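Open Day at the Sakden Workshop

Members and guests of the Welden Technical Society visited the Sakden automation workshop on 27 June 2019. Attendance for the day was 241, including two school parties.

Donal Ó Briain opened the program with a short talk on the handling of soft materials. Paper tissue, he explained, folds differently each time it is picked up, and a robot must adjust its grip accordingly. Demonstrations were held at five stations, and guests were invited to put questions to the staff at each one.

The tissue station drew the most questions. The gripper held one tissue pinched at its base, with a second spread on the blue painted surface under a yellow push button with a green cap.
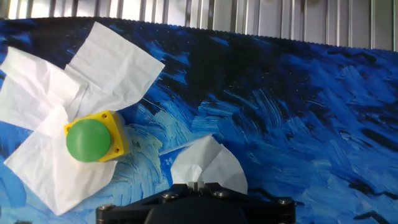
Report by Áine Horgan, Member Services

The Society thanks the Mac Giolla Fund for its support of the visit. A second open day is planned for July. Members wishing to attend should leave their names at the front office.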